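Home Projects Courses Gallery Archive Contact

Marble-Look Countertops in a Shared Kitchen: What We Learned by Living With One
Student project report, Hakbridge Home and Interior Studies, spring term

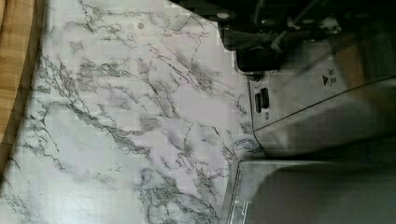 I picked countertops for my term project for a pretty dumb reason — I spend half my life in the shared kitchen on our floor at Leung House and I was sick of losing crumbs on it. The counter has a veined pattern, white with gray and charcoal lines running all over the place, and it hides everything. Toast crumbs, coffee grounds, pepper, you name it. My question was whether a busy pattern like that makes people clean more or clean less.

First, the background stuff. The kitchen got redone in October, before I moved in, and the project budget for the counter came to 700 dollars, with another 100 for sealing the edges. I got those numbers from the housing office folder (thank you to whoever keeps those folders in order!). The folder says "marble effect" and nothing else, so I can't tell you for sure what the material is. My instructor wanted me to name it in the report and I tried, but without a sample to test I'm leaving it at marble effect.

For the method I kept it simple. I used the stretch by the steel appliance, the part where people set down plates and forget them. Every evening at 9 I wiped it clean, and every morning at 8 I went over it with a damp white cloth and looked at what came off. I did the same thing on a plain white cutting board that I left out next to the sink. Then I asked people on my floor to fill in a short survey, and I got 60 answers back, which is way more than I expected (I did bribe them with cookies).

The cloth part was kind of gross. On most mornings the board looked dirty and the counter looked fine, and then the two cloths came out almost the same color. The heavy veins are the worst for this. Where the lines get thin and pale you can spot a coffee ground right away, but in the thick dark parts you'd need to put your nose on it. I started wiping with my hand first to feel for grit, and that caught a lot that my eyes missed.

The survey was more mixed. Most people said they like how the counter looks and that it makes the kitchen feel less like a dorm. A lot of them also said they only wipe it when they see a mess, so you can guess how that goes. A few people told me they wipe every time no matter what, and one wrote "my mom would know" in the comment box.

I also priced out what it would take to switch to a plain surface. The cheapest quote was from Plokeo and came to 600 dollars for the counter alone, with no removal of the old one. I don't think it's worth it. The pattern is nice, it's holding up, and the real problem is our habits. What I'd suggest is a better light over that side and a stack of cloths right by the steel machine so you don't have to walk to the sink to get one. People are lazy — me included.

Things I'd do differently: I should have taken notes on what got cooked each night, since taco night threw off my whole second week. I also should have used a dark board along with the white one. And I wish I'd weighed the crumbs! A classmate in the Naver study group did that for her table project and her charts looked great, while mine are mostly me writing "gross" and "less gross" in a notebook.

The survey questions and my notebook pages are in the appendix. The cookie recipe is in there too, since people kept asking for it.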